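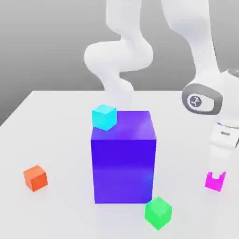 Blue pigments and the problem of the last coat

Blue is the most awkward colour in the paint trade. Reds and yellows can be had cheaply from iron oxides, which have been dug out of the ground for as long as people have painted walls. Blue has no such ordinary source. Most blue minerals lose their strength when ground, and most blue plant dyes fade in sunlight, so the history of blue paint is largely a history of substitutes.

Ultramarine was first made from lapis lazuli, a stone that had to be crushed, kneaded into a dough of wax and resin, and washed out in weak lye. The best colour came out in the first washings. Later washings gave a greyish powder known as ultramarine ash. Synthetic ultramarine, made from clay, soda and sulphur heated in a closed furnace, replaced it for nearly all purposes in the nineteenth century. It stands up well to light and alkali but is destroyed by even weak acids, and this limits its use outdoors in towns.

Phthalocyanine blue, a copper compound, took over much of the remaining market in the twentieth. It is very strong. A small amount will tint a large batch of white, and a careless measure will spoil one. It leans towards green, where ultramarine leans towards red, and makers who want a neutral blue usually blend the two.

The works at Trorholm, which has made coatings for furniture and fittings for over 30 years, keeps 216 blues on its reference shelf. Seven are in regular production. The others are retained for matching, mostly against old stock from Branetti, a cabinet firm whose lacquered doors are still brought in for repair. Matching is done under two lamps, one close to daylight and one close to a household bulb, as a pair of blues that agree under the first will often part company under the second.

Gloss complicates the work. A shiny surface sends light back in one direction, so the colour beneath looks deeper from most angles and washed out from one. A matt surface scatters light evenly and looks paler throughout. The same batch of Gelleo, the Trorholm lacquer base, reads as two separate colours when finished in each way, and the shelf cards are marked accordingly.

Violet-blues are the hardest to hold. The Zou range, introduced one July and reformulated by the following spring, relied on a violet pigment that settled faster than the blue mixed with it. Tins left standing gave a redder coat from the bottom than from the top. The present version uses a finer grind and a thicker base — stirring is still advised.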